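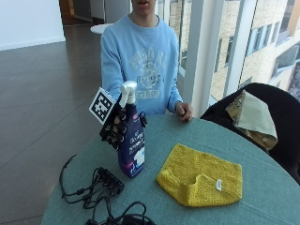 本手順書は、集会室および共用ラウンジに備え付けのテーブルクロスについて、日常の手入れ、しみ抜き、洗濯および保管の方法を定めるものである。施設を利用する団体の担当者、ならびに貸出備品の管理にあたる職員は、利用の前後に必ず目を通されたい。

## 1. 対象となる備品

対象は、備品台帳に「布製クロス」として登録されている円卓用および長机用のクロスとする。ビニール製のクロスおよび式典用の白布は、別に定める取扱要領によるものとし、本手順書の対象に含めない。

クロスの裏面には、管理番号を記した布札が縫い付けられている。貸出しの際は、布札の番号と貸出票の番号が一致していることを確認する。番号が読み取れなくなったものは使用を中止し、備品係へ届け出ること。

## 2. 使用前の準備

1. 天板のほこりを乾いた布で拭き取る。
2. 天板に水気が残っていないことを確かめる。
3. クロスを二つ折りのまま天板の中央に置き、両側へ広げる。
4. 垂れの長さが全周でそろうように整える。
5. 折り目が目立つ場合は、次項の方法でしわを伸ばす。

円卓の場合、クロスの中心には小さな縫い印がある。天板の中心にこの印を合わせると、垂れの長さがそろいやすい。

## 3. しわの伸ばし方

霧吹きに水道水を入れ、布面から少し離して細かい霧を吹きかける。布がしっとりする程度にとどめ、手のひらで中央から外側へ向かってなでるように伸ばす。一か所に続けて吹きかけると輪じみが残るため、手を動かしながら全体に行き渡らせること。

吹きかけた後は、布が乾くまで書類や電子機器を置かない。開場までに時間がないときは、しわ伸ばしを行わず、予備のクロスと交換する。

アイロンを用いる場合は、必ずクロスを天板から外し、アイロン台の上で当て布をして行う。天板に敷いたままの使用は、塗装を傷めるおそれがあるので禁止する。

## 4. しみへの対応

### 4.1 茶、コーヒー、果汁

乾いた白い布を上から押し当て、水分を吸い取る。こすってはならない。続いて、水で湿らせた別の布で、しみの外側から内側へ向かって軽くたたく。色が移らなくなるまで布の面を替えながら繰り返す。

それでも色が残る場合は、中性洗剤の希釈液を用いる。希釈液は、水1000ミリリットルに対して洗剤3ミリリットルの割合で作る。処置の後は水を含ませた布で洗剤分を十分に取り除く。

### 4.2 油、バター、ドレッシング

固形分をへらで静かにすくい取り、紙を当てて油分を吸わせる。水を先に用いると油分が広がりやすいため、この段階では布をぬらさない。その後、前項の希釈液で処置し、当日中に洗濯へ回す。

### 4.3 ろう、粘着物

ろうは完全に固まるまで待ち、へらの縁で少しずつはがす。粘着テープの跡は無理に引きはがさず、管理番号と箇所を汚損票に記入して備品係へ引き渡す。溶剤の使用は、備品係の指示がある場合に限る。

## 5. 洗濯

洗濯は一枚ずつネットに入れ、弱水流で行う。濃色のものと淡色のものを同時に洗ってはならない。塩素系漂白剤および柔軟剤は使用しない。柔軟剤を用いると吸水性が落ち、次回のしみ抜きに支障が生じる。

| 工程 | 設定 | 留意事項 |
|---|---|---|
| 洗い | 弱水流、冷水 | 洗剤は中性のものに限る |
| すすぎ | 3回 | 泡が残る場合は追加する |
| 脱水 | 短時間 | 終了後ただちに取り出す |
| 乾燥 | 陰干し | 乾燥機は使用しない |

干す際は、竿を二本用いて布をまたがせ、重みが一方に偏らないようにする。洗濯ばさみは縁の縫い代部分に留め、布面には跡を付けないこと。

## 6. たたみ方と保管

完全に乾いたことを確認した後、表を内側にして四つ折りとし、布札が外から見えるように置く。棚一段に重ねる枚数は12枚を上限とする。上限を超えると下段の折り目が強く付き、次の利用者が準備に手間取る原因となる。

保管棚の扉は、梅雨に入る6月から夏の終わりまで、職員の在室中に限り開放して湿気を逃がす。防虫剤を入れる場合は一種類に統一し、異なる種類を併用しない。

## 7. 霧吹きおよび用具の管理

霧吹きは水用と希釈液用を区別し、それぞれに内容物を明記したラベルを貼る。使用後は中身を捨て、内部をすすいでから、ノズルを外した状態で乾かす。残り液を翌日に持ち越してはならない。

へら、白布およびネットは、用具箱の所定の仕切りに戻す。不足を認めたときは、貸出票の備考欄に品名を記入する。

## 8. 汚損および紛失の届出

通常の手入れで落ちないしみ、破れ、焦げ跡を認めた場合は、自ら補修せず、汚損票を添えて窓口へ提出する。利用団体の過失による破損については、補修費として一枚につき3000円を申し受ける。経年による摩耗はこの限りではない。

届出および本手順書に関する照会は、備品係のシャジア・バジワが受け付ける。不在の場合は、施設利用窓口へ書面で申し出ること。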